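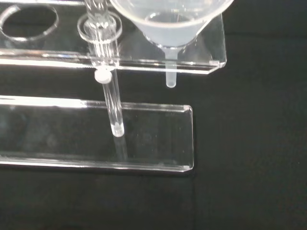
Keisha Nakamura
Customer Training Lead, Skellden Bench Automation

Questions we get about the Skellden tube-handling kit

I answer most of the mail that comes in about the kit, and the same handful of questions keeps landing in my inbox (usually on a Tuesday, I couldn't tell you why). So I've put my usual answers in one place, and please do write if yours is missing!

Can it really work with clear racks and glass tubes?

Yes, and I'm glad you asked, because clear on clear is the hardest thing we give it. With acrylic over a black bench top, most of what the wrist camera has to go on is the bright line along each cut edge and the shine around the rim of a hole. A white cap or a frosted funnel is a gift by comparison. We suggest a plain, dark, matte surface underneath and one steady lamp off to the side – overhead lights tend to move the highlights around as people walk by.

Do I have to buy your rack?

No, keep the one you love. You'll teach it to the system once, which takes around 7 minutes, and after that it's saved under whatever name you like. Our Inville customers have one saved as "Grandma."

What about funnels?

A funnel can share a rack with tubes, and the kit will pick it up by the bowl. Do check what is under the stem before you run any pouring routine. If the upper shelf reaches out farther than the base, a funnel in the end hole may have nothing below it but your bench, so set a beaker there first or move the funnel in.

How many practice runs does a new task need?

Our starter plan includes 62 guided runs, and for simple pick and place that is usually plenty. Tight holes want a few more.

What comes in the box?

The gripper, the wrist camera, four pairs of soft fingertips and the Dandach mounting plate. If your arm uses the older Wojcik flange you'll need the adapter, so mention it when you order – it adds three days to shipping.

How do I clean the fingertips?

Warm water and a little dish soap, then let them air dry overnight. Please skip the acetone.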